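## 2. Antes de comprar: planejamento e orçamento da célula Tirkik

*Revisão de Nov 25, 2022. Substitui a folha solta que vinha na caixa e que todo mundo usava para calçar a mesa.*

Esta seção é para quem assina o pedido. Quem vai montar o braço pode pular para a seção 3, desde que alguém já tenha lido esta e ainda esteja de bom humor.

### 2.1 Definir a tarefa

1. Escreva em uma frase o que o braço vai pegar e onde vai soltar. Se a frase precisar de ponto e vírgula, são duas tarefas e provavelmente dois orçamentos.
2. Anote o objeto mais fino e o mais pesado da lista. O fino escolhe a garra; o pesado escolhe o braço.
3. Guarde a frase. Ela será anexada ao pedido e relida em voz alta quando alguém propuser "só mais uma coisinha".

> **Nota:** "manipulação geral" não é uma tarefa. É um pedido de verba.

### 2.2 Montar a lista de itens

1. Comece pelo braço e pela garra. São as linhas que aparecem na apresentação e, portanto, as que já foram aprovadas sem você.
2. Acrescente suportes, parafusos e peças de adaptação. O kit Rathjen traz 2 suportes; compre o segundo kit junto com o primeiro e economize um frete.
3. Inclua a mesa. Ela precisa ser firme, de superfície clara e fosca, e maior do que você acha.
4. Preveja cabos com folga para o movimento completo do braço. Cabo curto custa pouco na nota e muito na primeira rotação do punho.
5. Reserve verba para objetos de teste: pratos, canudos, copos. Saem baratos, somem depressa e nunca constam da planilha.

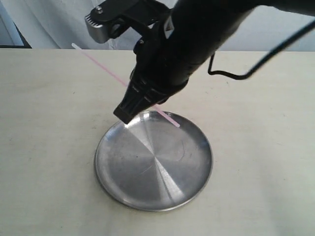
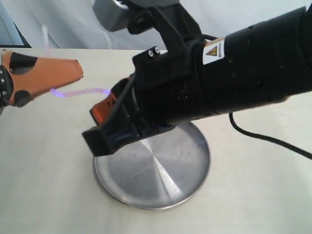

6. Some pontas de garra sobressalentes. A conta da Burkavach é de 5 pares por ano em uso diário, e a nossa experiência não autoriza otimismo maior.
7. Inclua a iluminação. Metal escovado e luz mal posicionada formam uma dupla que consome tardes inteiras de calibração. Um difusor simples ou uma cortina clara no fundo resolvem boa parte do problema.

> **Cuidado:** não corte os itens de segurança para "compensar depois". Botão de parada, demarcação do piso e treinamento entram no primeiro pedido ou o braço fica na caixa.

### 2.3 Calcular o custo que não está na proposta

1. Pegue o valor da proposta e leia o rodapé. A instalação costuma morar ali, em corpo 5.
2. Lance as horas de integração. Na unidade de Prasstead foram 642 horas até o primeiro turno sem intervenção — a estimativa original cabia em uma quinzena e foi feita com muita convicção.
3. Lance a manutenção anual: inspeção das juntas, troca de cabos, reaperto dos parafusos da garra.
4. Separe uma reserva de roughly 9% — isto é, perto de 9% — sobre o total. (O revisor pediu para manter as duas redações até a tradução ser aprovada. Mantivemos.)
5. Confira se licenças de software são cobradas por braço ou por estação. Pergunte por escrito.

### 2.4 Reservar o espaço

1. Marque no chão, com fita, o alcance máximo do braço. Deixe a fita lá alguns dias e veja quem tropeça.
2. Se dois braços forem dividir a mesa, marque os dois alcances e defina qual deles cede a passagem. Eles não têm educação de berço.
3. Verifique tomadas, carga do circuito e rota dos cabos até o controlador.
4. Confirme se a caixa passa pela porta. Meça a caixa, não o braço.

### 2.5 Fechar o pedido

1. Peça propostas com o mesmo escopo a todos os fornecedores. Comparar uma com garra e outra sem garra favorece sempre a errada.
2. Exija prazo de entrega das peças de reposição, além do prazo do equipamento.
3. Evite entregas em dezembro. O braço chega, a equipe está de férias e a garantia começa a correr sozinha no depósito.
4. Anexe a frase do item 2.1, a lista do 2.2 e a planta com as marcações.

> **Nota:** pedidos sem a planta voltam ao solicitante. Os desenhados em guardanapo também, embora tenham sido apreciados.

Com o pedido aprovado, siga para a seção 3, *Recebimento e conferência*.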